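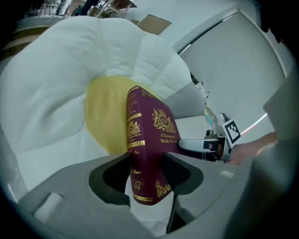 Right, grippers! I've had the Drondden pair and the Polasari pair side by side all through February, and I finally have opinions. The Dronddens are the grey ones with the black rubbery pads, and a hardback book is where they really started to win me over. The pad has a rounded, hollowed-in profile, so it meets a spine in a completely different way from a flat jaw, and you can feel that in your hand before you've even looked at the video.

The Polasari fingers are flat and a fair bit stiffer. Brilliant on boxes, lovely on anything with square edges. Give them a fat old book and I find myself squeezing far harder than I want to.

Weight matters more than I expected too. The Polasari is around 300 grams lighter and after a long morning my wrists know all about it. If Drondden ever bring out a slimmer body I'll be first in the queue.

Cameras next – I tried 2 on the same mount. The Prernley is wide, properly fisheye wide, and it keeps both fingers and a good chunk of the room in view. The D'Amico is sharper in the middle but I kept losing the second gripper the moment it drifted off to one side. For two-handed work I'd take the wide one every time, bendy lines and all.

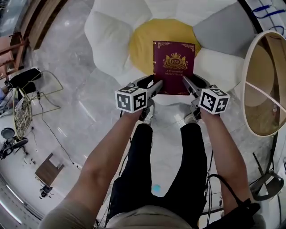
Both hands on the one book, marker cubes up top.

Two-handed holds are my favourite test at the moment! With one gripper you can get away with a sloppy angle. With a pair, each hand pushes against the other and any twist shows up straight away in the tracks.

Tracking notes for anyone with the same markers: I did 12 runs per pair, same book, same moves. The Dronddens dropped out on 3 of them, all when I rolled a wrist too far over. The Polasaris did a touch better there – their mount sits higher and my sleeve stays out of the way.

So it's Drondden for grip, Polasari for comfort, Prernley for the camera. I'm going to try the Drondden pads on the Polasari fingers next, as the screw holes look very nearly the same. If anyone has already done it, please tell me which screws you used!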